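Bench notes: white surfaces, small items and glare

Issue date 14/07/2021

The changeover of the small-items benches at Marnero is complete. All bench tops in the sorting room now have the same plain white finish, replacing the mix of gray and wood-grain tops that had built up over several refits. The written procedure for the room has been revised to match, and the old version should be removed from the clipboards. What follows summarizes the points that generated the most queries during the first weeks.

Surface

White was chosen for contrast. Most of what passes through the sorting room is small and strongly colored: caps, beads, game pieces, spacers, key tags, the loose contents of the Donitari mixed lots. On the gray tops, dark blue and black pieces were regularly left behind at the end of a batch and turned up in the next one. On white they are easy to find. The difficulty moves to white and clear pieces, which were never a problem before. For these a dark mat is kept on the shelf under each bench. Lay the mat flat, with the stitched edge toward the back, and put it away when the batch is closed. A mat left out gets written on.

Glossy pieces need separate mention. A shiny red or yellow part on a white top picks up a pale reflection from the surface, and the lower edge can look lighter than it is. Color grading should be done with the piece lifted clear of the bench by the width of a hand, or placed on the neutral card supplied with the grading set. Two lots in the spring were graded a shade too light for this reason and had to be opened again. Pieces that are partly white, or that carry a white label or insert, are graded on the main color only, and the white is noted in the remarks column.

Lighting

The fixtures have not been changed, but the tops return far more light than the old ones did. The right-hand end of the benches nearest the window is the worst position in the middle of the day. Lower the blind to the second mark. Do not turn off the overhead row to compensate, as this leaves the far benches too dim to read the lot slips. If glare persists, work from the left half of the bench and leave the right half for empty trays.

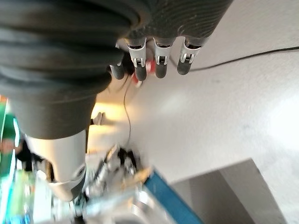 Layout on the bench remains as before. Unsorted stock goes at the back in its delivery tray, the working area stays clear, and finished trays stand at the front edge with the slip facing out. The working area is larger on the new tops and there has been a tendency to fill it. Tip out no more than 20 pieces at a time. Larger heaps hide the small parts underneath and take longer to clear, as the timing sheets from November had already shown on the old surface.

Pieces are taken up singly and turned over once before being placed. Sweeping a group together with the side of the hand is quicker, but it drags grit across the finish and mixes faces up and faces down, and the faces then have to be checked a second time. Soft pieces should be held by the sides with light pressure. Printed faces should not be touched while the ink check is open on the lot slip.

Trays

The Mengal trays have 18 compartments and are now the standard for everything that fits them. Fill from the rear left compartment and finish at the front right. One color per compartment, with no sharing, even where a color has only a single piece. Where a lot has more colors than a tray has compartments, start a second tray and write the lot number on both. The older deep trays are kept for pieces that stand too tall for the lid to close, and they are stored on the bottom shelf by the door.

Lids go on before a tray is moved off the bench. This was always in the procedure and was not always followed.

Cleaning

Use the Lonetti cloths, damp, with the mild solution from the wall dispenser. Wipe in straight passes from back to front and dry with a second cloth. Abrasive pads are not to be used. They leave fine marks that cannot be seen from above but which hold colored dust, and the top then looks pink or gray along one side. Tape residue is lifted with the plastic scraper. Marker ink should be reported the same day, while it can still be removed without solvent.

The back edge, where the top meets the upstand, collects small pieces. Run the flat brush along it at the close of every batch and return anything found to the lot it came from. If the lot cannot be identified, the piece goes in the strays jar with a dated slip. Please do not guess.

Stock check

The half-year count of strays came to 355 pieces. Of these, 269 have been matched to their lots by color and size and have been returned. The remainder are in labeled bags in the top drawer of the slip cabinet and will stay there until the next count. Anyone with an open shortage on a Donitari lot should look through the bags before requesting replacements.

Outstanding items

Replacement neutral cards are on order. Until they arrive, cards with bent corners may still be used provided the center is clean. The blind on the second window does not hold at the lower mark and is on the repair list. Revised slips with a wider remarks column will be issued when the present stock runs out, and the existing slips remain valid.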